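Fifty demonstrations, and what was wrong with them

2020-06-13

The sorting task has been running on the small arm since April, and I have now recorded enough demonstrations to have opinions. The task is simple to state. A cube starts somewhere on the mat, the arm picks it up, and it goes in one of two boxes. Blue goes left. I picked it as the least interesting job I could think of that still needs a decision at the end.

Everything is driven by remote control. I hold a second, unpowered arm with the same joint layout, and the working arm copies its angles. The recording side is Clutus, a set of scripts I wrote over the winter and have rewritten twice. It logs joint positions and the overhead camera at the same rate and writes each attempt to its own folder. Training happens on the desktop machine in the other room.

The first batch was 50 demonstrations. The policy trained on them reached for the cube with confidence and closed the gripper short of it nearly every time. I spent two evenings on the network before looking at the data, in the wrong order as usual. The fault was in my hands. When I drive the arm I tend to start closing the gripper during the last part of the descent, and I correct sideways while it closes. A person watching sees one smooth motion. The log shows a gripper command that begins at a different height in every attempt, with no pause anywhere that would tell the policy the approach has finished.

For the second batch I changed how I drive. Come down beside the cube, stop, move across, stop, close. The stops are short, but they are there in every recording. It feels wooden to do and the resulting motion is ugly.
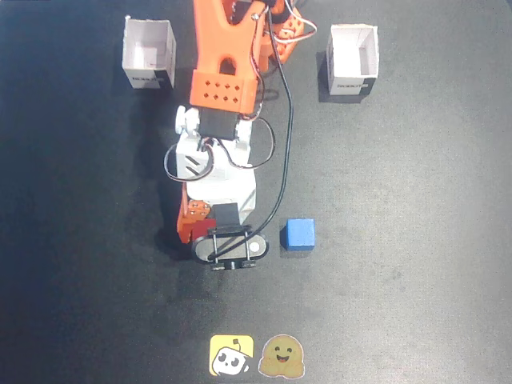 The other change was to starting positions. In the first batch I had put the cube wherever my hand landed, and my hand lands on the right-hand side of the mat. Plotted out, most of the starts fell in a patch not much bigger than the gripper. I now have a sheet of positions printed by a short script and I work down it in order. It is tedious, and it removed a whole class of failure where the arm went to the usual place regardless of where the cube was.

The second batch ran to 79 demonstrations before I stopped. I had planned on 200. A session longer than an hour is a false economy, as my driving gets worse and I then have to go back and delete the last part of it. Clutus has a discard key for this -- press it at the end of an attempt and the folder is never written. I should have added it on the first day.

Results are better. Trained for 2,000 steps on the second batch alone, the policy picks up the cube more often than not and releases it over the correct box when it does. Adding the first batch back in made it worse, which settled whether those recordings were worth keeping.

Remaining problems, in the order they annoy me:

The wrist cable. Its weight changes the wrist angle slightly depending on how the loops fall, and the servo does not quite make up the difference. I re-tied it at the weekend and had to redo the calibration afterwards.

Shadows. The arm throws a broad one on the mat and it moves when the arm does. I have kept the lamp fixed throughout, so I expect the policy to fail as soon as somebody opens the curtains. I have not tested this.

Recovery. None of my demonstrations includes a missed grasp, so after a miss the policy carries on to the box with nothing in the gripper and opens over it. The next batch will have deliberate misses followed by a second attempt. I am not sure yet how many of these are needed, or whether the policy will learn the miss as well as the recovery.

I will do the misses first and leave the cable alone until they are recorded.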